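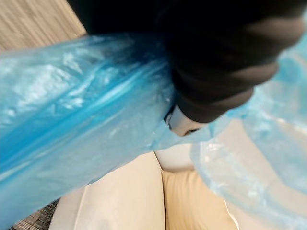 Kit corner: Tasby bag pack, first look

Running behind this month so quick one. The Tasby bag pack finally landed, and plenty of you asked on the list whether it's worth the money over just writing your own routine. Short answer, mostly yes if you do a lot of film and bag work. Longer answer follows.

What it is. An add-on for two-armed setups. Software module, a pair of fingertip pads, a cable, a license card you will lose. You keep your own hands and grippers. Tasby sells it for picking up, opening, shaking out and carrying thin plastic: liners, dust covers, shrink film, the stuff every office cleanup robot chokes on. Price is 700 for the first year, covers 2 arms. After that a service plan, and they were vague on the phone about what the plan costs. Asked again Thursday, still waiting.

Why anyone cares. Thin film is horrible. It clings, it shines, depth sensors see straight through it, and the bit you grabbed is never the bit that's holding the weight. Most of the general-purpose grasp packages treat a bag like a soft box. Works fine for a full bag, hopeless for an empty one. Tasby goes the other way and looks for an edge or a bunched-up spot first, pinches that, then works out what the rest is doing from how it hangs. Slow but sensible.

Setup took me an afternoon. Box says 60 minutes. The pads go on easy enough, two screws each, but the calibration step wants you to wave a sheet of film at every camera in turn and it lost the left wrist twice. Restart fixed it. The manual is a translation and reads like one ("please to relax the foil"). Brabec, who distribute it on our side of the border, have a cleaner version, ask for it by email, it isn't on thier site.

Then a mixed floor job, film and bags plus the odd awkward thing that comes in a bag. 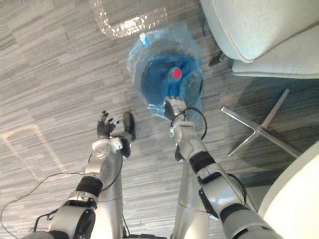 Bagged water jug on the carpet, red cap up, one hand on it and the other open.

Bagged bottles are a good test and I'd suggest you try one before you buy anything. You've got a hard, heavy, round thing inside something slippery, so the contact point moves when the bag does. The pack lets you pick which one it should care about, the bag or the contents. There's a setting called "inner first" and you want that on for jugs. It's off by default. Buried under Advanced, third tab, no idea why.

Clear film flat on carpet is the weak spot. Glare gives it fits. Matte blinds on the windows helped more than any setting I changed, and if your room has overhead strips turn off the row nearest the work. Colored film is much easier, blue best of all. Tasby admit this in the release notes, fair play to them.

Things I liked. The pause button keeps the pinch closed, so you can stop and look without everything ending up on the floor. Logs are in plain text. You can cap the pull force per hand, handy if your left and right are different models.

Things I didnt. No offline mode. The fan on the little compute box. And you can't name your own routines, they're numbered, so I'm now running "Routine 7" and have to check my notes every time to remember what it does.
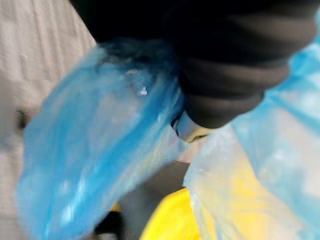 Peter Vaněk

Two bags at once is where the newer firmware is meant to help, so get the October build before you start. The old one merges overlapping bags into a single blob and tugs at whatever it finds. The new one keeps them apart if the colors differ. Same color, overlapping, still a coin toss in my opinion. Separate them by hand first or accept some mess.

Alternatives. Akside have a film kit too, cheaper, suction based. Very quick on stiff wrap, no good on anything crinkled, and the cups need cleaning daily. If you only ever strip pallets get that one. Prurnullow do a rental with an engineer on call, which suits a trial month, but you send everything back at the end including the routines you made. Read that bit of the contract.

Verdict then. Buy if bags are a daily job. Skip if it's once a week, a person with a pair of scissors is still cheaper. Wait if you need offline, Tasby say it's coming but wouldn't give me a date.

Loan unit is with me until the end of the month. If you want it to try on your own film, send a sample, flat please, folded ones come out of the envelope creased and that skews the results. Label it with your name and the thickness if you know it. Next issue: floor tape, and which ones come off carpet clean.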